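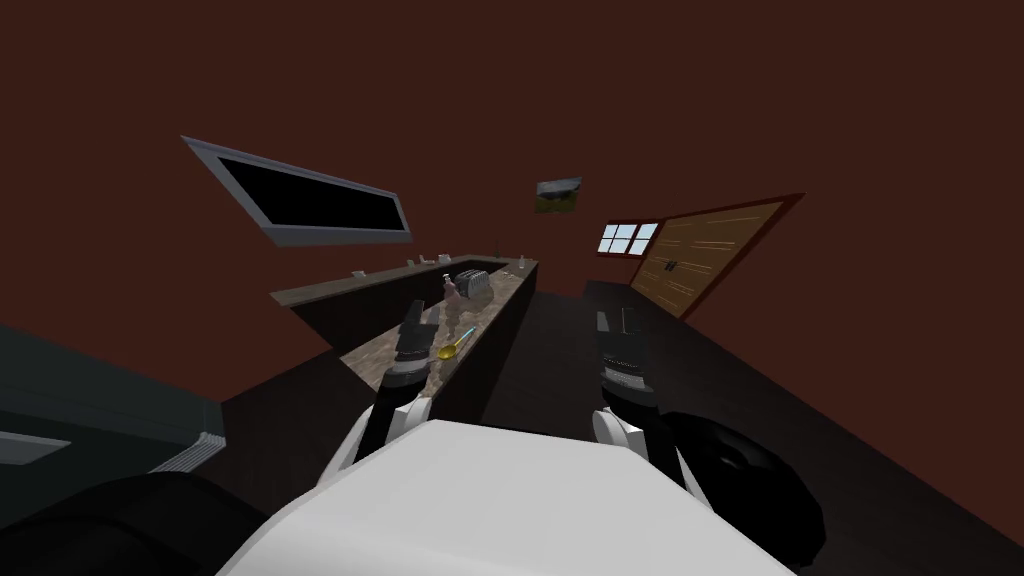
Re: [lutevance-collections] Handling of bound volumes, Janssen deposit

Date: 29 June 2026
From: Collections Care, Lutevance Regional Library
To: lutevance-collections

Colleagues,

Collections Care has received the enquiry below from the Dolach branch and replies to the whole list, as other branches will shortly receive volumes from the same deposit.

> The Dolach reading room expects its first transfer from the Janssen
> deposit in December. We hold the handling guidelines for rate books and
> ledgers, but they do not say how far a tight-backed volume may be opened.
> Could Collections Care also advise whether readers may use their own
> cameras, and whether the loan limit applies to volumes in slipcases?
> We would prefer to settle the wording before our desk roster is drawn up.

The Janssen deposit comprises 3148 bound volumes, most of them council and pastoral company ledgers. Condition varies considerably. The survey identified 64 volumes with detached boards, and these will not be issued at any branch until they have been treated. Catalogue entries for those items carry the note "Restricted - condition".

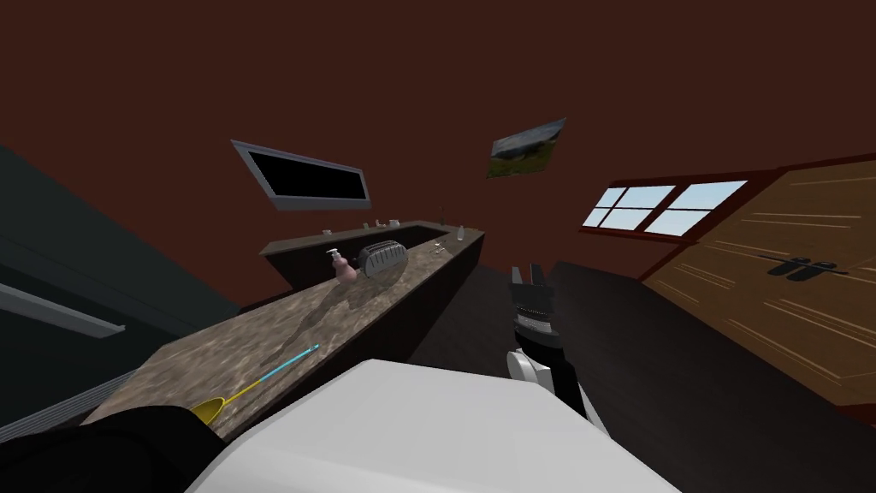
1. Opening angle

Tight-backed volumes are to be opened no further than the binding permits without pressure. Staff should test the opening at the front, middle and back of the text block before issue and record the result on the yellow slip. Where the three differ, the smallest opening governs. Readers are not to press down on the gutter, and weights must not be placed across it. Snake weights may be laid along the outer margins of a leaf provided the ink is stable.

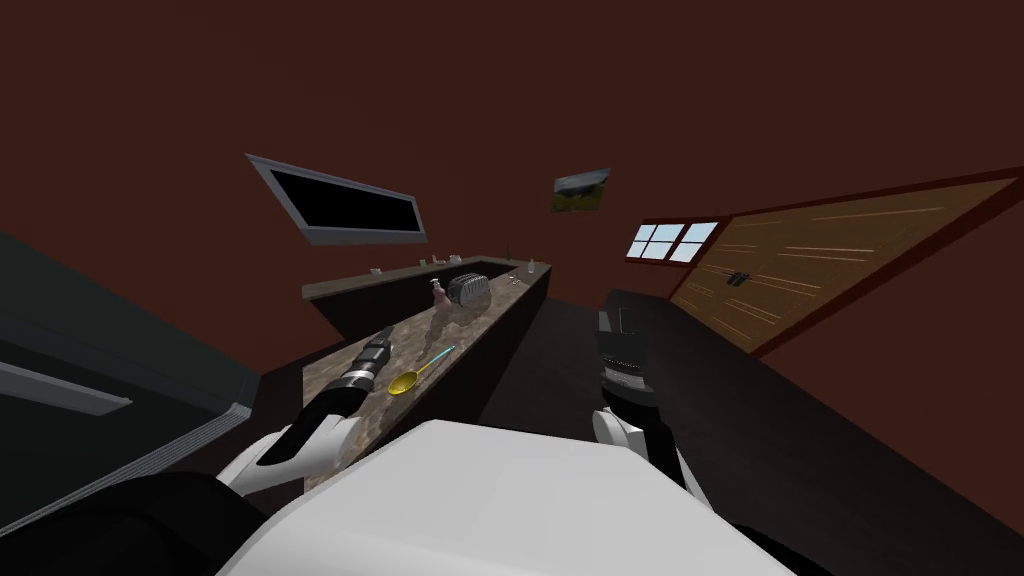

2. Photography and loans

Readers may use their own cameras and telephones without flash. Tripods require prior approval from the branch. A reader who wishes to copy more than 200 pages from a single volume should be referred to the Drarus imaging service, whose order form has been revised and is available on the staff site.

The loan limit between branches applies to each volume, with or without its slipcase. A slipcase travels with its volume and is not to be used as a support on the reading desk. Consignments are insured to a value of $4000 - any branch planning a larger movement should write to this office first.
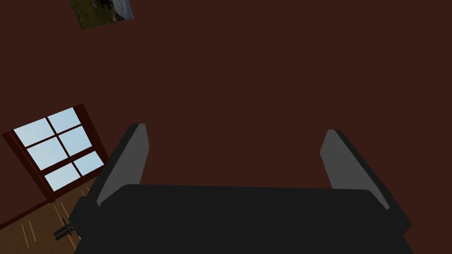
Cradle supports for the Janssen ledgers should be set before the volume is brought to the desk. Each board needs its own slope, with the spine resting in the space left between the two. The two black plates with grey inner faces lean apart like an open V, and staff may take that general shape as their guide when placing the wedges, with the boards lying back to either side. The precise angle is to be taken from the yellow slip. Thick volumes will need the wedges moved as the reader progresses through the text block, and desk staff should offer to do this.

Branches that do not hold enough foam wedges should send their requirements to this office, stating the height of the largest volume they expect to issue. Existing wedges with crumbling edges are to be withdrawn. Please do not cover them with tape.

The written guidelines will be amended to include the above. Until the amended version is posted, this message may be printed and kept at the desk.

Collections Care
Lutevance Regional Library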